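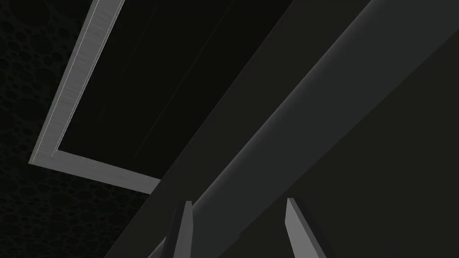
Figure 3. Rendered wrist-camera view in the simulator, with the tapered fingers fitted. Both fingertips stay in view at the bottom, with the beam behind them.

4.2 Comparing the two finger sets

We ran the same reaching and grasping task with both finger sets, the blunt Tullell pair and the tapered Verbeke pair, on the same simulated arm and under the same Studbridge controller. Only the fingers changed. Each set was given 736 attempts, from 14 starting poses shared between the two. The blunt pair closed on the target in 583 of its attempts; the tapered pair managed 719, and we were delighted to see a gap that wide from a change of fingers alone!

Most of the gain came from the hardest starting poses, where the hand has to come in at a slant to a long edge. The blunt tips hide a good deal of what lies between them, and the controller, which works only from the wrist view, often closed too early. With the narrow tips (Figure 3) the gap between the fingers stays open to the camera. The pale line where the two faces of the beam meet turned out to be a lovely cue: when we flattened the lighting so that the line vanished, the tapered set dropped to 641.

The dark materials deserve a mention too. Grey fingers against a grey beam are a tough test for any tracker, and we kept them that way on purpose, having found in early trials that brightly coloured fingers made every controller look good. Veerle Willems suggested adding the brushed-metal border and the dark panel within it, and the streaks on the metal did confuse our first edge detector. The version used here (Vostitia, default settings) ignores them unless the hand is tilted very steeply.

One thing we have not yet tried is mixing the sets, with one blunt finger and one tapered. The mount allows it, and the controller needs only a new offset for the closing point. Contact forces are left to Section 4.3.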